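Sorting a basket of pill bottles for my dad, where do I start?
Posted 10/28/25 by Quyên Bùi
Last updated: two days after posting

Hi everyone, and thank you in advance for reading, as I tend to go on a bit. My dad moved in with us in April, and his medicine came along in a plastic grocery sack that has been living on top of the fridge ever since. There are orange prescription bottles in there, a couple of white ones, and goodness knows what else. Last weekend I finally decided enough was enough and made a start on getting everything into one basket on a table, where I could at least see what we had.

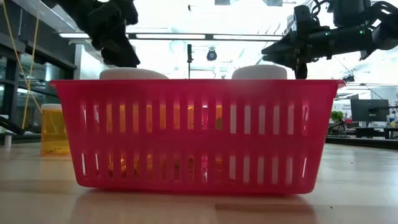 My trouble is that once everything is in together, I can't tell one bottle from the next without picking each one up and turning it around. Dad has the same problem and his eyes aren't what they were. He takes some things in the morning and some at night, and a few bottles are from a doctor he doesn't see anymore. Our cat Tiêu also thinks anything that rattles is a toy, so leaving them out on the counter is no good either (ask me how I know!). Do you keep everything together, or split it up by time of day? And what on earth do I do with the old ones? We're in Plodham, if that matters.

Kenza Alaoui
Hello Quyên, and welcome! I went through this with my mother-in-law and I promise it gets easier once the first big sort is behind you. Set aside a quiet hour, make yourself some tea, and clear a table that you won't need back before supper.

Take every single bottle out of the basket before you decide anything. I know it's tempting to leave the ones you recognize at the bottom, but those are just the ones that turn out to be duplicates. Stand them all up with a bit of space between them so you can read each label without knocking the next one over. Keep the caps on while you do this. Mine ended up all over the rug one time and we had to move the sofa.
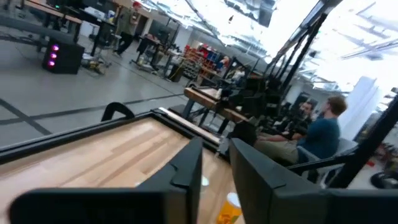

Once they're standing, write a list on a sheet of paper with the name, the strength, how often it's taken and who prescribed it. Then phone the pharmacy and read them your list, and let them tell you which ones are current. Please don't guess from the dates, as I did, because one of the bottles I was sure was finished with was something she still needed. The pharmacist was very kind about it and spent a good 10 minutes on the phone with me.

After that I'd use two baskets, one for morning and one for night, in different colors so your dad can tell them apart at a glance. If something is taken at both times, leave it in the morning one and put a note in the other. I stick a big round label on each cap as well, with M or N in thick marker, and never cover up the pharmacy's own label. Both baskets go up in a closed cupboard, and that will take care of the cat too.

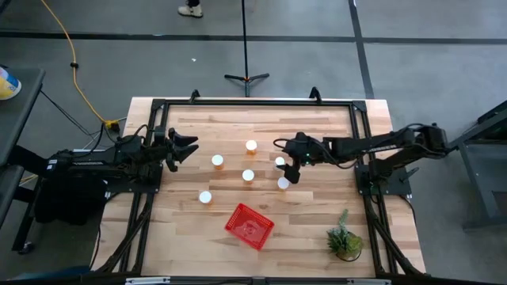
3 min read · 615 words

For the old ones, ask the same pharmacist whether they take medicine back, or if they know who does near you. Ours does and it took no time at all. Don't tip them together into one bottle to save space on the way, keep them in what they came in. You can black out his name on the labels if that bothers you.

Let us know how you get on, and give your dad my best!

Amby
I just keep mine in a shoebox with the lids facing up and write on the lids. Works for me but I only take 2 things. Wouldn't keep them in the bathroom, too steamy.

Holudel
Agree with Kenza on the list. I'd add one thing, which is to make a second copy and have your dad carry it in his wallet. My husband had to go to urgent care while we were visiting our son, and neither of us could remember the name of his blood pressure pill to save our lives. The nurse was patient, but I felt awful. Now the list lives behind his driver's license and I write a new one whenever something changes. Also ask the pharmacy about larger print on the labels, some of them will do it if you ask nicely.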